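手持夹爪自制项目进展报告

提交对象：Hustuvent 工坊小额资助
项目名称：Cladeter 手持夹爪
报告人：Dede Frimpong
日期：1月26日，星期四
资助金额：2,000元

一、本期概况

Cladeter 是在 Sakosia 共享工坊里做的一套手持式双指夹爪，由人握着操作，镜头随夹爪一起移动，录下来的画面以后用来训练桌面机械臂。申请书里写了三项交付内容：一套能长时间使用的夹爪、一份别人可以照着做的图纸和物料清单、一批整理好的桌面取放录像。目前夹爪已经装成并在使用，图纸完成了大半，录像刚开始积累。

本期主要工作是把第二版手指装到握把上，调好扳机行程，并固定镜头的安装角度。第一版的问题在中期沟通时已经说明：手指太细，夹稍重的东西时会向外张，指面不再平行。第二版加厚了外壳，截面改成方的，指面换成整块的黑色软垫。改动以后，夹装满水的杯子时指面仍能保持平行。

二、机械部分

握把和扳机沿用第一版的设计，只改了两处。一处是扳机根部的圆角加大，原来的直角在打印件上容易开裂。另一处是复位弹簧换成软一档的，连续操作时手指不那么累。弹簧换软以后，松开扳机时回弹偏慢，两边手指偶尔不能同时张到底，原因是左侧滑块的导槽打印得偏紧。导槽用砂纸修过一次，有改善，下一版图纸会把这里的间隙放宽。

连接件是本期返工最多的地方。最初的连接件与手指外壳一体打印，软垫一旦损坏就要整根重打，每根要占打印机大半个晚上。现在分成外壳、短连接件和底座三件，用螺丝连接，换一根手指只需要一把内六角扳手。分件带来的问题是累积误差，左右两根手指装好后高度略有差别。目前靠垫片找平，已在装配说明里写明垫片的位置。

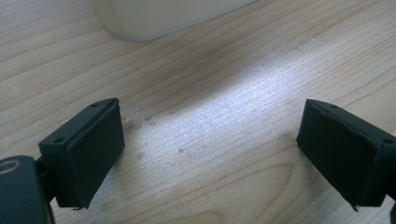 指面软垫的寿命是现阶段最需要解决的问题。软垫用双面胶贴在外壳上，胶本身没有脱开过，磨损集中在垫子下端，也就是贴着桌面去夹扁平物体时最先碰到桌子的位置。目前装着的这一对，左右两块的下端都已经翘出一小片碎边，边沿也有发白的擦痕，中间的接触面还可以用。碎边如果继续扩大，会在夹薄片时垫到物体下面，影响夹持，也会使录像里指尖的轮廓前后不一致，给后期处理增加麻烦。计划在 March 前试两种办法：一是把软垫下沿往上收，让外壳先接触桌面；二是把下端切成斜角，减少拖擦。两种都只改软垫的裁切样板，不用动外壳。

软垫材料向 Szewczyk 询过价，对方可以按样板裁好供货，单价比自己裁贵，但边缘整齐。先订一小批对比，费用在材料预算之内。

三、镜头与录制

镜头装在握把上方，朝前下方看，两根手指张开时都要留在画面下部，中间要能看到桌面。角度试了多次才定下来。太平则看不到指尖，太陡则看不到前方要取的东西。现在的角度在伸手取远处物体时够用，缺点是较高的物体放得远时，上半截会落在画面以外。这一点暂时接受，录制时让操作者先把手抬高再靠近。

光线的影响比预计的大。工坊的浅色木桌面会反光，下午靠窗的一侧常有一条很亮的光带，亮的地方木纹几乎发白，阴影里又偏灰。自动曝光会随着手的移动来回变，同一个动作里亮度忽高忽低。现已改为手动曝光，每次录制前按桌面亮处定一次值。窗上加遮光布的事已与工坊商量，工坊同意加装，但布要由项目出钱，已列入下期支出。

录像目前按任务分目录存放，每个目录附一个文本文件，写明物体、操作者和当天用的手指版本。早期有一部分录像没有记手指版本，只能根据指面形状逐段辨认，还没有补完。

四、使用情况

除报告人以外，工坊里另有两名成员参与录制。反馈集中在重量上，握把偏前重，连续录满一节后手腕发酸。镜头线从握把上方走，转腕时会扯到，已改从后方引出并用扎带固定。左手使用者反映扳机护圈的开口方向不顺手，图纸里会增加一个镜像件，不另外收费，也不影响现有装配。

发生过一次跌落，夹爪从桌边掉到地上，短连接件断裂，手指外壳和镜头没有损坏。断件当晚重打，第二天恢复使用。此后加了一条腕带，要求录制时必须戴上。

五、支出

主要支出为打印耗材、镜头、弹簧和螺丝、软垫材料，收据已按日期贴好，另附一份电子表。镜头的价格比申请时高，多出的部分由减少的打印耗材抵消，没有超出总额。尚未支出的部分留给软垫样品、遮光布和一套备用手指。

工坊的打印机按使用时间收费。分件以后打印时间比申请时估计的短，这一项会有结余。如资助方同意，希望把结余转到存储硬盘上，录像占用的空间比原先设想的大，现在是借工坊的硬盘暂存。

六、未完成事项与下期安排

图纸还缺底座和握把连接处的剖面图，物料清单里螺丝的长度需要核对，有两处与实际装配不符。装配说明的文字已经写好，配图未拍全。

下期的顺序是先做软垫裁切样板的对比，再打备用手指，之后集中录制。软垫没有定下来之前不大量录像，免得指面形状在一批数据中间发生变化。左侧滑块的导槽随备用手指一起重打。

原计划中的夹持力传感器本期没有开始。垫子厚度一变，传感器的安装位置就要跟着变，所以放到软垫定型以后。如果到 March 仍未定型，报告人会提出书面申请，把这一项从交付内容里取消或者延期。

需要资助方答复的有两件事：打印机使用费的结余能否转为购买硬盘；图纸公开时采用哪一种许可方式，申请书里当时只写了“公开”，没有写明。答复请发到项目登记的邮箱，或者留在工坊前台转交。

Dede Frimpong
Sakosia 共享工坊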